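3.2 Floor finish and reflected light

The second part of the survey dealt with the floors of the workrooms at Killova. Earlier work on shared workrooms has mostly treated the floor as a matter of safety and wear, and has left its effect on lighting to the suppliers of lamps. The present authors take the view that the two cannot be kept apart. A smooth, pale floor sends a good deal of light back into the room, and where a lamp stands high and unshaded it may also send back a bright patch that is tiring to work beside.

Seven rooms were visited. Five had a smooth finish in a tan or beige shade, and the remaining two had been laid with a ribbed covering supplied under the name Tamix. All were swept before the visit and no furniture was moved. Staff were asked to leave the lights as they would be on a working day, and the blinds were left as found. Glare was recorded at low level as well as at standing height, in view of the number of tasks in these rooms that are carried out close to the ground. 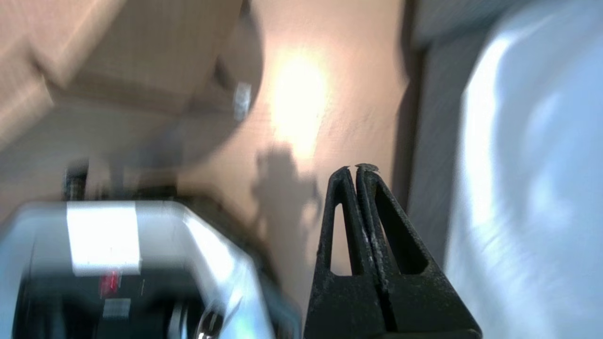
Page last modified: July 9, 2024

Figure 4. Glare on a smooth tan floor, seen at low level. The bright spot is an upright oval, narrowing at its lower end, with a soft cream halo. The colour of the floor runs from a pinkish beige to a greyer brown.

The change of colour in Figure 4 is of some interest. Floors of this type are sold by a single shade name, and the sample card gives no hint that the tone will vary across a short stretch. In the Wongsuwan scheme, which we followed for naming shades, the two ends of such a stretch would be entered as separate colours. We entered the shade at the middle and noted the range beside it.

Readings were taken at fixed points along the centre line of each room. The target level on the work surface was 1,000 lux, and almost all of the smooth-floored rooms reached it with the main lights alone. The ribbed floors gave lower readings but no distinct patches of glare – a result in keeping with the Garnanham trials, although those were made in larger rooms and with older lamps.

Some limits should be noted. The age of the finish was known for only two of the smooth floors, and cleaning products differed from room to room. Polish in particular may account for part of the difference between rooms of the same shade. A second round of visits is planned for August, when the same points will be measured with the blinds closed. Results for the walls and ceilings are given in section 3.3.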